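4. Descaling the Prisska kettle

The Prisska will tell you when it wants descaling by flashing its lamp 6 times and then sulking. In hard-water towns such as Sillwood, expect this every 18 days.

4.1 Unplug the kettle and let it cool.
4.2 Pour in 700 ml of cold water. 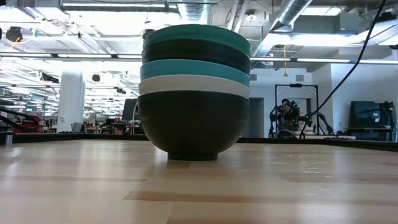 4.3 Add one sachet of Sumel powder. Two sachets do not work twice as fast – they foam.
4.4 Plug in, boil once and leave overnight.

Note: tell the household. A label on the lid is more reliable than a quiet word at breakfast.
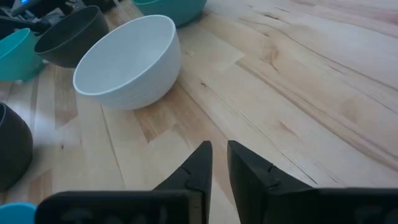
4.5 Empty the kettle into the sink, rinse, then boil and discard two fills of fresh water.
4.6 Hold the switch down until the lamp goes out.

Caution: do not scrape the element with a knife, however promising the knife looks. The guarantee does not cover knives.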